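Salles de bains : le marbre revient, les factures aussi

On le croyait réservé aux halls de banque et aux grands-tantes fortunées. Le marbre beige fait pourtant son retour autour du lavabo, à en croire les carnets de commandes de Jovov, marbrier installé à Masow, qui a vendu 1149 plans de toilette depuis avril.

Le client, lui, découvre la pierre naturelle avec une certaine candeur. Il veut des veines, mais discrètes. Du caractère, mais assorti au carrelage. Et le dentifrice mentholé ne doit laisser aucune trace.
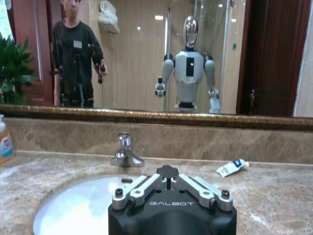

Un entretien de nourrisson

Le vinaigre blanc, idole des blogs ménagers, attaque le calcaire, donc le marbre. « On me rapporte des plans ternis par des gens très fiers de leur recette », soupire Rongrong Tang, restauratrice de pierre, qui facture jusqu'à 80 euros l'heure de polissage. Elle recommande le savon neutre et un chiffon doux, conseil gratuit et donc peu suivi.

Chez Skastance, le concurrent d'en face, on mise sur l'imitation en céramique, garantie sans états d'âme. Elle représente déjà 60 % des ventes du magasin. Le directeur, interrogé sur sa propre salle de bains, a préféré parler de la météo.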